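Posted in November by Ingvild Skjelbred
Last updated: November, 4.15pm

Torneser is looking for 12 patient people to come and teach our pair of robot arms to sort small things into bins, steering them by remote control from a comfy chair (and yes, there's tea!).

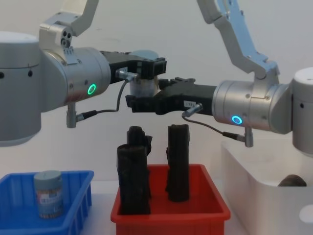 You needn't have done anything like it before, and we'll happily go at your pace. Sessions run for 52 minutes. To join in, do drop a line to Terence Holroyd at our Ninley workshop.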